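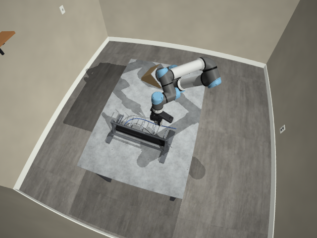 Cable handling cell - what do you sign off in simulation, and what waits for hardware?

Page 1 of 1

duler_cells
Posts: 155

We are writing an internal practice document for cable routing tasks, one arm, one gripper, fixture on a fixed table. The simulated cell is built and the arm runs its passes over the fixture there. Before anything moves to the real cell I need a written list of checks, split into "accepted from simulation" and "hardware only."

Current draft, sim side: reach, joint limits, link-to-table clearance, gripper-to-fixture clearance along the full path, cycle order.
Hardware side: grip force, contact forces, stopping distance, protective stop response, everything to do with the cable itself.

Kauko Suominen reviewed it and wants gripper-to-fixture clearance moved to the hardware side. I disagree. The CAD for the fixture is good to well under what we need. Opinions?

----

weldneck
Posts: 2000

Kauko is right. Your CAD is good, your mounting is not. The table gets bolted down by a person with a tape measure. Sim clearance tells you the path is possible, nothing more.

Also, does your clearance check include the wires, or only the rigid parts? If the wires are in there as visual meshes with no collision geometry, the fingers go straight through them and the log stays clean.

----

duler_cells

Rigid parts only at present. The cable being handled has collision. The wires behind the panel don't.

----

weldneck

Then say so in the document, in the same line as the clearance result. A reader will assume everything they see in the render was checked.

----

A_Arrieta
Posts: 14

I would keep the check on both sides with different names. At Drisness we had "nominal clearance" (sim) and "verified clearance" (hardware, slow speed, after the base and fixture frames are measured). Only the second one goes in the acceptance record. The first one is a gate: fail it and you don't get cell time.

Two other points.

1. Put the version of the scene file on the report. We had a report that was correct for a table position that no longer existed.
2. Run the check with the fixture offset in each direction by the full mounting tolerance. If it only passes at zero offset, treat it as a fail.

- Amparo

----

duler_cells

The two names would settle most of our argument. Point 2 I can script this week.

----

rung_logic
Posts: 2

Isn't this all covered by ISO 10218 anyway? Why write another document?

----

weldneck

No. 10218 is about safety. It won't tell you which of your own engineering checks to trust from a model. You still need the risk assessment for the whole application, including the gripper and the part it holds. Different document, different signature. Do not merge them.

----

rung_logic

OK. We have them merged. One template for the lot, been like that since March, no complaints from the auditor.

----

weldneck

An auditor with no complaints is not a validation method.

----

greenberg_line2

I'll argue the other side a bit. We did a Zideck retrofit with every clearance re-verified by hand at reduced speed and it ate the commissioning schedule. Most of those points were in open air, well away from anything. If you re-verify, limit it to the segments where the gripper is near the fixture, and write down the distance that counts as near. Otherwise it becomes whatever the person on shift thinks.

----

A_Arrieta

Agreed on limiting it, provided the approach and retreat moves count as near. Those get edited most often on the floor. Any edit reopens the check for that segment.

----

duler_cells

Revised text, Jan 3, 2026:

Nominal clearance - simulation. All segments, all modeled rigid bodies, fixture at nominal and at each tolerance limit. Report lists scene version and any object without collision geometry.
Verified clearance - hardware, reduced speed. All segments inside the near distance, plus approach and retreat. Repeated for a segment after any edit to it.
Cable behavior - hardware only. Simulated cable shape is not evidence.

Kauko has accepted the first two. He still wants a number for the near distance and I don't have one that I can defend yet.

----

greenberg_line2

Start with mounting tolerance plus path deviation at working speed, measured with the real payload. Then add whatever your cable can bow sideways, and that last one you will have to measure on the bench.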